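Vaisselle au robot à deux bras : quand l'assiette glisse
Atelier Lovik, fiche 9 – pannes et sécurité

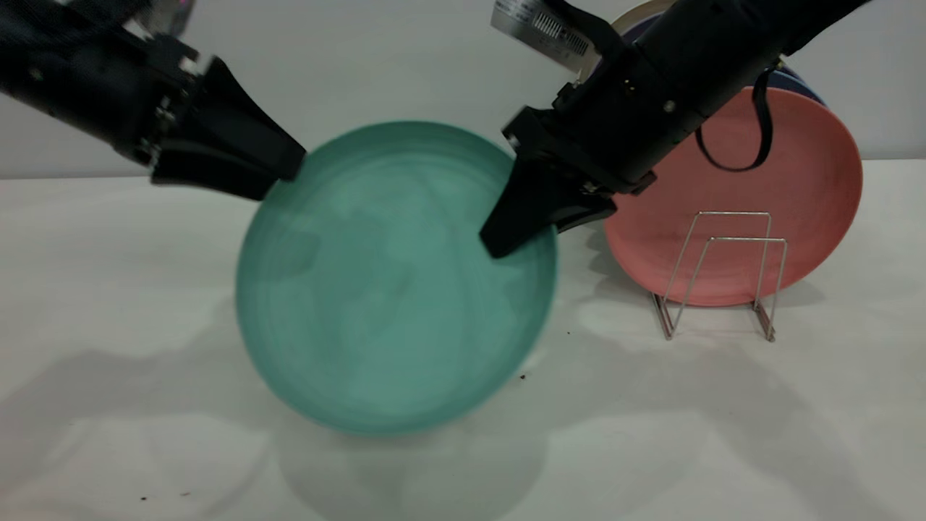
Avant tout : arrêt d'urgence
Assiette qui glisse, bras qui force, bruit sec : arrêt d'urgence d'abord, on réfléchit ensuite. Ne jamais tendre la main sous une assiette tenue par les pinces. Même si elle va tomber. Une assiette, ça se remplace.

Ce qui s'est passé chez nous
Dimanche, passage des assiettes d'un bras à l'autre, rangement sur l'égouttoir en fil métallique. Code 643 à l'écran, le bras gauche lâche, le droit continue sa course. Assiette fendue, éclats jusque sous le plan de travail. Pas de blessé. On avait désactivé la pause entre les 2 prises pour gagner du temps. Mauvaise idée.

Code 643, que faire
Chez Steltdale la notice dit « défaut de synchronisation », débrouillez-vous avec ça. En pratique :
– couper, attendre l'arrêt complet des deux bras
– soutenir l'assiette à deux mains par en dessous, bras hors tension seulement
– ouvrir les pinces à la main, une par une
– regarder les doigts : gras, savon, reste de calcaire ? Chiffon, alcool ménager, laisser sécher
– contrôler les vis à la base des doigts, surtout après un choc
– relancer à vide, vitesse lente, avant de remettre de la vaisselle

Si le code revient tout de suite, ne pas insister. Nous, c'était un connecteur mal enfoncé. Wuyts en vend avec clip, un peu cher mais ça tient.

Câbles et sangles
Tout ce qui pend sous un bras peut accrocher une assiette déjà rangée. Faire bouger le bras à vide sur toute sa course et regarder où passe la boucle. Trop longue : la reprendre avec un lien velcro, en gardant assez de mou pour que le poignet tourne.

Serrage des pinces
Pas plus fort. C'est le réflexe et c'est comme ça qu'on ébrèche les bords. Baisser la vitesse avant de toucher à la force. Les assiettes mouillées : les essuyer avant, toujours. Les bords fêlés, poubelle – une fêlure fine lache sous la pince sans prévenir.

L'égouttoir
Il doit pas bouger quand on le pousse du doigt. Sinon patins antidérapants sous les pieds, ceux de Brundelden vont bien, à changer quand ils jaunissent. Repérer sa place au crayon sur la table. Décalé de 2 cm, le robot pose à côté.

Après une casse
Chaussures fermées, gants, aspirateur puis chiffon humide. Vérifier l'intérieur des pinces, les petits éclats se coincent là et rayent tout ce qui passe ensuite. Noter l'heure et le code dans le cahier, sinon on oublie.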